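Pretetti 2 - grasp planner for two-arm cells

Every planner page promises "any object, any clutter." We tested ours on pens and hand tools and won't claim more. Pretetti 2 takes the wrist cameras on both arms, proposes grasps, and decides which arm goes first. Planning is capped at 300 ms; past that it stops and tells you so.

Clear plastic and glass are still weak spots. Dušan Janevski thinks a depth filter will fix that. I have my doubts - we've heard it since February.

License covers 2 arms. Trial is 14 days, no card. Questions go to Mawar Hidayat at Pravura. 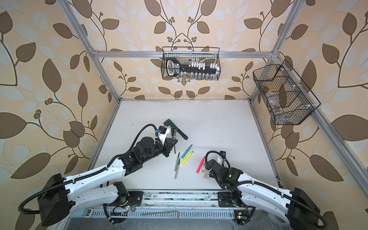
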